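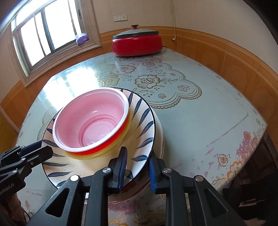

Ingvarsson wrote in after the last edition of this guide to say that the bowls should come off the plates before anything is carried, and that the step ought to be first on the page. It has been moved. The rest of this section follows the old order.

Section 3. Stacking and Clearing the Table

This section covers mixed tableware on a covered table: plates, shallow dishes, and nesting bowls that do not all belong to one set. It applies to the Loden and Nallalov dining rooms. For glasses and flatware, see Section 4.

Before you start

Clear a landing spot on the sideboard wide enough for your largest plate. Scrape leftovers into the scrap pail. Check that the table covering lies flat where you will be working. A glossy covering lets plates slide, and a fold under the bottom plate will make the whole stack lean.

3.1 Taking a stack apart

1. Lift the nested bowls off the top plate as one group. Keep one hand under the lowest bowl and the other on the rim of the top one.

2. Set the group down on the sideboard, right side up.

3. Separate the bowls one at a time, starting with the smallest. If two are stuck, turn the inner one a little to each side. Do not pry with a knife or spoon.

4. Go back to the plates. Slide your fingers under the rim of the top plate on both sides and lift straight up. Do not drag it across the one below.

5. Repeat until you reach the table.

Caution: Printed or painted plates scratch each other when dragged. Scratches show most in the plain center, where there is no pattern to hide them.

Note: If a bowl is sitting tilted in the nest, something is usually caught under it. Take it out and look before you press down.

3.2 Building a new stack

1. Sort by width. Patterned and plain pieces may go together if they are the same size.

2. Put the widest plate at the bottom and center each plate on the one below. If an edge sticks out on one side, lift the plate above it and reset it.

3. Stop at 7 plates. Start a second stack for the rest.

4. Nest the bowls largest to smallest, no more than 3 to a nest. Plastic and ceramic bowls go in separate nests, even when they fit each other.

5. Carry the plates and the bowls in separate trips.

Caution: Do not carry bowls on top of plates. The nest can roll toward the rim when you turn.

3.3 Storage

Plates go on the lower shelf of the Pirnurska cabinet, bowls on the upper. Each felt divider is rated for 700 grams, so use them between plates only and never under a full stack. Replacement dividers are listed under part number 2193.

Pieces with a chip on the rim go in the gray bin by the door. Run a fingertip lightly along the outside edge to check, and do it in good light. A dark rim line can hide a small chip.

3.4 Wiping down the covering

1. Wipe with a damp cloth from the middle of the table toward the edges.
2. Dry with a second cloth.
3. Leave the table bare until the surface no longer feels tacky.

Do not use scouring powder. Coverings are changed each October, or sooner if the gloss has worn through.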